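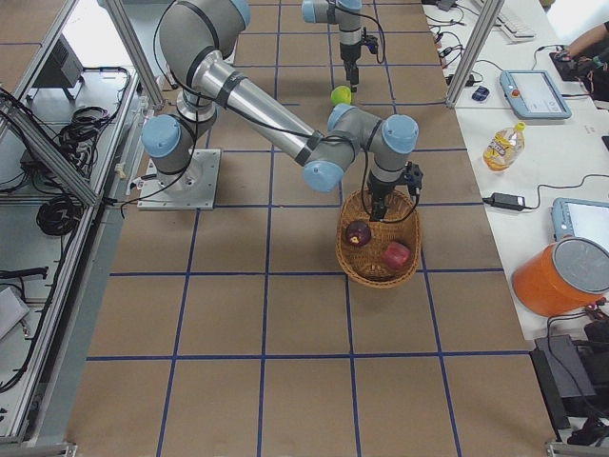 Baskets and bowls make up most of the fruit shelf at Fostside, the play-food and sorting lending store we run from the back of the old Jarkus building. The shelf has been going for three years and now holds 71 sets, borrowed mainly by nurseries, childminders and one or two day centres. The oval wicker basket with the braided rim is the shape people ask for most. A dark purple fruit like a mangosteen and a red one like an apple sit in it with plenty of room left over, and a child can reach in from any side. We suggest starting with two or three pieces and adding more once the first ones are being put back without help.

Baskets go out for a month at a time. Please wipe them with a barely damp cloth and let them dry away from a radiator. Wicker that has been soaked goes out of shape and the rim starts to lift. If a strand comes loose, leave it alone and tell us when you bring it back. Pillai sets are kept in the blue crates by the door and Amo sets are on the two lower shelves. The two makes are slightly different sizes, so please don't mix them.

For sorting games, a board marked out in squares is more use than a bare table. Tape on cardboard does the job well. Dark tape on brown card shows up clearly, and the card can be replaced when it gets tatty. Put the basket at the far side with a bowl next to it, the orange one for instance, and spread the fruit over the squares. Younger children can fill the basket in any order. Older ones can be given a square to start from, or told to move a piece along one row before it goes in.

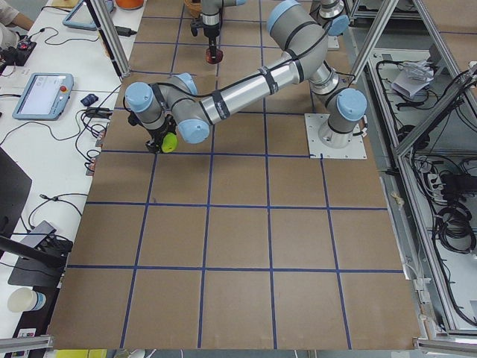

Qistina Sumampouw wrote to say that her group got on better with big squares than small ones, and that she now keeps the round pieces for last as they roll. She also asked whether the bowls can be borrowed without a basket. They can, for the same month, and there is no need to book.

New sets are added in September. The full list runs to around 200 pieces and is pinned up beside the returns table.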